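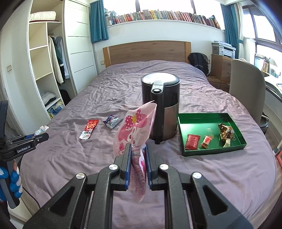

## Two weeks with the Tellska hand gripper kit

I've been renting a Tellska kit since the start of November. It is a hand-held gripper with a camera on it. You carry it around, pick things up with it, and the recording is used later to teach a robot arm the same moves. Tellska rents it by the month for $107, or you can buy it for $482. I went with the rental to see if I'd keep using it.

My interest is small and practical. I have a desktop arm from a kit I built last winter, and it's bad at soft things. Blocks are fine. Boxes are fine. Give it a bag of snacks and it either crushes the bag or drops it. I wanted recordings of a person doing it properly, and snack wrappers are cheap.

### Setup

The box came on a Thursday and I was recording that evening. Charging took longer than anything else. The printed guide covers the gripper well and the software badly. I got stuck on pairing and wrote to support, and Greer Strachan wrote back the next morning with the right menu. It was under a heading I would not have guessed.

You also need a place to work. I've been using the bed. The duvet has wrinkles and gives a little under everything, so packets lie at odd angles, and that's the sort of mess I wanted in the recordings. My routine is to put out a green tray, a kettle and a handful of packets and candy, then move the packets one at a time. The kettle is there to be something to work around.

### How it handles

The fingers are the best part. The pads have blue edges, which helps me line up a pinch, and they'll hold a crumpled bag by the middle with the rest of it hanging down. The pink one with the cartoon rabbit in a polka-dot bow has become my standard test. It's slick and it folds differently each time.

Small hard candy is more trouble. I have to come down nearly straight on it, and on a soft surface it sinks away from the fingers. I got better at this over the first few days, so part of it was me.

It gets heavy. After 5 minutes I don't notice, but by the end of a long session my wrist does. I take a break every ten clips now.

### Software

I made 89 clips in the first week. The upload tool, Wunine, threw out a few for moving too fast and didn't say which part was too fast. I would like a marker on the timeline. Export worked the first time, and the files opened in the training program I already had — no converting.

I looked at the Laltomard kit before this one. It has a lighter handle, but the finger pads are sold separately and there was no rental. Unnithan has one coming too, with no price yet.

### Would I buy it

Probably, if the rental counts toward the price. I've asked and am waiting to hear. My arm has only been trained on the first batch so far, and I'll post those results when I've run enough tries to say something fair. Next I want to record with the tray on a hard table and see how much of the candy problem goes away.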